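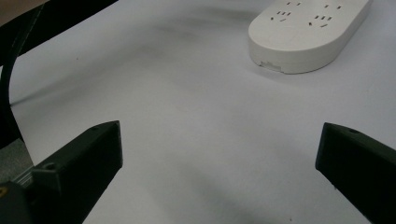 The outlet end, on the white covering I keep on the table

Desk lamp with outlets in the base: okay to run other stuff off it?

Posted by fernhook_mel, 15 Feb 2025

Hi all, I finally bought one of those lamps where the base is also a power strip, because the craft table has exactly one wall outlet near it and I was sick of crawling around with the plug for the glue gun. It's a Brito, the white one with the long tube-shaped head that tips down. I love the light! My trouble is everything else.

First, can I plug a small heater into it? My work corner is freezing until at least April and the heater is a little thing, but it does get warm. Second, I'd like to have my laptop charger and the glue gun in there at the same time. And third, the cord on the lamp is pretty thin compared to the orange extension cord in my garage, which made me wonder whether I'm being silly about all of this. The little booklet that came with it is mostly drawings and I've already managed to lose it (moved house, don't ask).

I did look at the Soltham store page and it just says "convenient power for your desk," thanks guys.

Thaís Mendonça
Okay, heater first: no, please don't. Plug it straight into the wall, by itself. Heaters pull a lot of power and they pull it for hours, and a thin lamp cord isn't made for that. Same goes for hair dryers, kettles, and space-heater-ish foot warmers, which people always think don't count.

Laptop charger is fine, phone charger is fine. The glue gun depends on which one you've got. Look on the gun for a number with a W after it, then flip the lamp over (unplug it first) and find the label with the maximum for the sockets. Add up everything you want to run at once and stay well under that. My charger says 90 and my hobby gun says 30, so together that's nothing scary, but I've seen big guns that use several times as much.
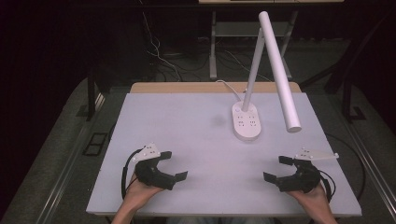
Also, think about where the cord goes. I had mine running across the front of the table for a while and caught it with my sleeve constantly, so now it goes off the back and down, with a bit of slack so the base doesn't get dragged when I move things. Don't tuck it under a mat or a rug. If the plug or the base ever feels hot when you put your hand on it, or you smell anything, unplug it and stop using it, doesn't matter what the label says.

One more thing, since you mentioned glue: keep the gun on its stand and well away from the lamp. I have a blob on mine that has been there for years and I've given up on it.

dougie857
had the same kind of lamp from Iradano, ran a heater off it one winter no problem. the max is just them covering themselves

Thaís Mendonça
Doug, I'm glad yours survived but I really wouldn't pass that on as advice!! A cord can cook slowly behind a desk where you never look at it.

Flernside Rob
Agree with Thaís on the heater. For the one-outlet problem, if you own the place, getting a second outlet put in by an electrician is the real fix. Mine was in and out before lunch. And don't plug the lamp into another power strip or that orange garage cord to make it reach. Wall outlet only.

If you still can't find the label, it may be on a sticker around the cord near the plug. Some makers put it there. No label anywhere, I'd use the lamp as a lamp and leave it at that.

fernhook_mel
Thank you! Found the label underneath, and I'm fine for the laptop and the gun (mine is one of the tiny ones). The heater has gone to the wall outlet on the other side of the room, so now I have a warm bookcase. Will price up the electrician next.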